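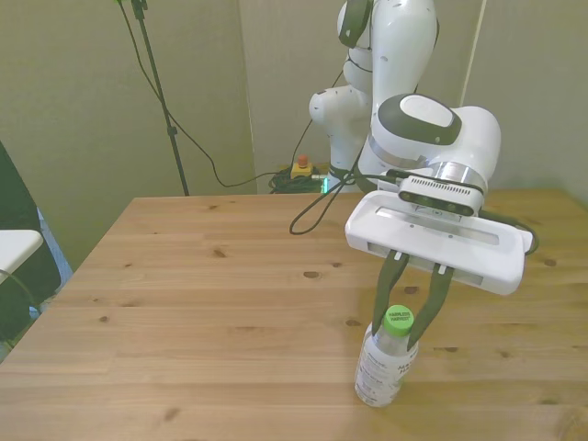
Thursday, started 9:40

Second day of the indigo vat. Yesterday evening I left it covered with the wool blanket, and the thermostat belt set to low. This morning the surface had a coppery skin and the liquid under it was yellow-green, so the reduction is going on. The smell is stronger than with the Sillis powder, a little like wet hay. I did not stir before looking, because last time I stirred first and then I could not judge anything.

Recipe as it stands now, for the small vat (17 liters):
indigo, Henus lot, ground again by hand - 100 g
slaked lime - 200 g
fructose - 230 g
hot water to make the stock, then the rest warm from the tap

The fructose is less than what Sérgio wrote on the card. He uses three parts to one of indigo, and I wanted to see if the vat will hold with less. If it becomes blue and dull in the afternoon I will give the remaining part and write the hour.

10:15. First dip, cotton strips, scoured last week. One strip for one minute, one for five, one for ten. All came out green and turned in the air as they should. The one-minute strip is uneven near the clip. I think it is my fault, I moved it too much at the surface and took in foam. The foam must be pushed to the side before every dip, I keep forgetting this.

10:50. Second dip for the same strips. The five-minute one is now a good middle blue. The ten-minute one is not much darker than the five, so for this strength of vat I don't see the use of long dips. Better more dips and short ones, with a proper rest between.

Sérgio Loureiro came before lunch and rubbed the dry strip with a white cloth. Some blue came off. He says the vat has too much undissolved pigment floating and I should let it settle longer after stirring, at least one hour. I waited perhaps 25 minutes, so he is probably right. He also thinks the Henus lot is ground too coarse. I will pass the next portion through the fine mesh and compare.
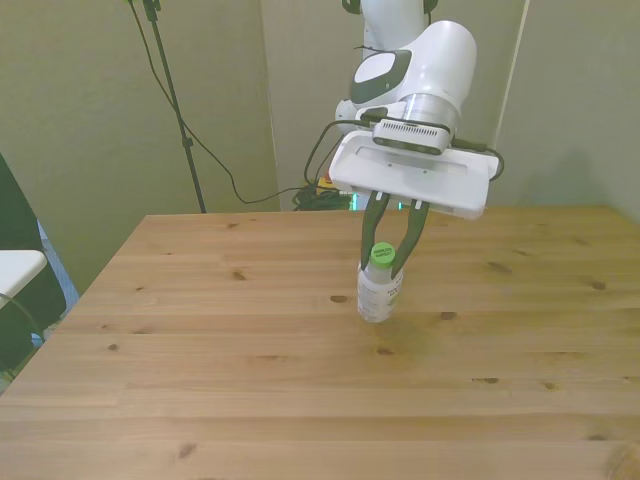
After lunch the color of the liquid went toward plain green, without the yellow. I warmed it again slowly and stirred in one direction, without splashing, then left it closed. At 15:20 it was yellow-green again, but the skin was thin. I added no fructose yet. The lime I don't want to touch, as the pH paper still shows the same dark color as in the morning.

15:40. Linen piece from Sriwong, folded and stitched. I soaked it in plain water since morning, and it sank well. Three dips of three minutes. The stitched lines stay white on the outside folds, but on the inside folds the blue did not reach enough. For the next one I must open the folds with my fingers under the surface - slowly, without bringing air.

Rinsing: two cold waters, then a little vinegar in the third. The old note says to wait until the next day before vinegar. I did half of the strips today and kept the other half for tomorrow, marked with a knot in the corner.

To do:
order more lime from Duvus, the bag is nearly finished and it has been open since June
sieve the second portion of Henus
scour the rest of the linen, longer this time, the water was still brown when I stopped
ask Sérgio if I can keep his card until the end of the week
wash the blanket

17:30. Stirred, closed, belt on low. The skin was coming back when I put the lid on.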